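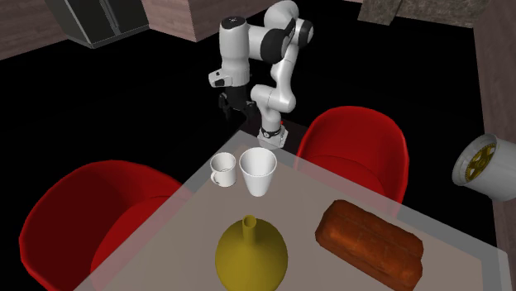 Kerkilent Folding Drying Rack, Large

Free-standing clothes rack for indoor and outdoor use
In stock. Ships flat, no assembly.

If you've ever draped wet jeans over the back of a kitchen chair, you already know why we got so excited about the Kerkilent. We sell plenty of laundry gear and most of it is fine. This one we use ourselves, in three different homes, and it has been the rack people ask about when they come over (really!).

The frame is steel tube with a powder-coated finish, so it doesn't leave rust lines on white shirts. The rails are set a little wider apart than on most racks this size, and that turns out to matter a lot. Air gets between things. A heavy bath towel folded over one rail doesn't touch the towel on the next rail, and you don't end up with that damp stripe down the middle the next morning.

Two wings fold up from the sides and lock at two heights. Flat, they give you a nice wide surface for sweaters. Raised, they leave enough room underneath for long things like dresses and dress pants to hang straight down from the outer rails. You can put one wing up and leave the other one down if you're short on space on one side, and the rack stays steady as long as the heavy stuff is toward the middle.

Sizes and details

Height, wings flat: 91 cm
Height, folded for storage: 100 cm
Weight limit: 31 lb, spread evenly
Finish: powder coat, in Chalk or Slate
Feet: rubber, replaceable
Locking wing positions: 2
Warranty: 3 years on the frame and hinges

The weight limit is for wet laundry, so keep in mind how much water a load of towels is carrying. If your washer has a faster spin setting, use it for towels and denim. They'll dry much sooner and the rack will thank you.

Setting it up

Stand the rack upright and pull the legs apart until the cross brace drops into place. You'll hear a click on both sides. Lift each wing from underneath and slide the catch toward you to lock it. To fold it, press both catches, let the wings down, then lift the cross brace with one hand and bring the legs together. Watch your fingers at the hinge the first few times. It's a good firm hinge and it closes quickly.

The hinges feel stiff out of the box. They loosen up after a couple of weeks, and we wouldn't oil them because oil has a way of finding its way onto pillowcases.

Getting the most out of it

Ngan-ling Tai, who tests the laundry range for us, has been running her whole household's wash over a Slate one all winter. Her notes:

Give everything one hard shake before it goes on. Collars and cuffs come out so much smoother.

Hang shirts on hangers and hook the hangers over the end rails. You fit twice as many and there's no fold line across the chest.

Socks go on the lowest rails, by the toe. T-shirts go on upside down, hem over the rail, so any mark lands where you tuck it in.

Crack a window, or point a small fan along the rails instead of straight at them. She starts a load on Thursday evening with the fan on low and puts it away before breakfast.

Don't push the rack right up against a wall. A hand's width of space makes a real difference to the back row.

Goes well with

The Istance sock clips snap onto any rail and hold a pair each. They're soft enough for tights, and they stay put outside on a windy day.

The Briggs mesh shelf lies across the raised wings and gives you a flat, airy spot for wool. If you hand-wash knits, get this too. It rolls up and comes with its own strap.

The Drillano wall hook holds the folded rack off the floor behind a door. Screws are included, but check what your wall is made of before you buy, as the hook needs a stud or a proper anchor.

Care

Wipe the rails with a damp cloth now and then, especially after drying dark denim, and let them dry before you fold it up. You can use the rack outside all summer, but bring it in overnight. If the coating gets scratched down to the metal, dab on a little touch-up paint. Spare feet and catches are sold separately, and we keep both colors in the warehouse.

Returns

Unused racks can come back in the original carton. If a catch or hinge arrives damaged, send us a message with your order number and we'll mail the replacement part.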